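Search this site
Enter keywords
Print this page | E-mail this page
Shares: 9

Stisto to Open Its Robot Workshop to Visitors on Sunday

JESTCOMBE - Stisto will open its robot workshop to the public on Sunday at 2 p.m. Admission is free, and no sign-up is needed for the main demonstration.

Staff will run robot arms through the handling tasks they work on during the week and will answer questions between runs. Each demonstration lasts about 9 minutes. Visitors will then be able to guide an arm by hand with a staff member beside them.

"People ask us what we do in here, and it is easier to show them," said Lorena Arancibia, who manages the workshop. "They will see the same work we do on any other day, including the parts that have to be done over."

Divya Rodrigues will lead the demonstrations. Arwel Meredith will give two short talks on how grippers are designed and printed, and why soft or thin items such as cloth and paper are still hard for a machine to pick up. The talks are suitable for adults and older children.

Children under 9 must stay with an adult at all times. Closed shoes are required on the workshop floor. Bags and strollers can be left at the front desk.

The workshop is on the ground floor of the Bouchard building, next to the Grestia parking lot. Parking is free on Sunday. The entrance on the lot side has a ramp, and the side door will be closed during the event.

School groups that cannot come on Sunday may ask for a weekday visit in June. Groups should write to Florencia Toledo at the front office and give the age of the students and the hours that suit them.

Press who wish to film or speak with staff should contact Mererid Kemeys at Stisto before the event.

E-mail to a friend | Print
2 comments

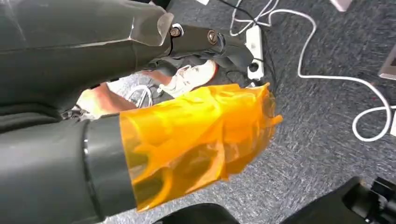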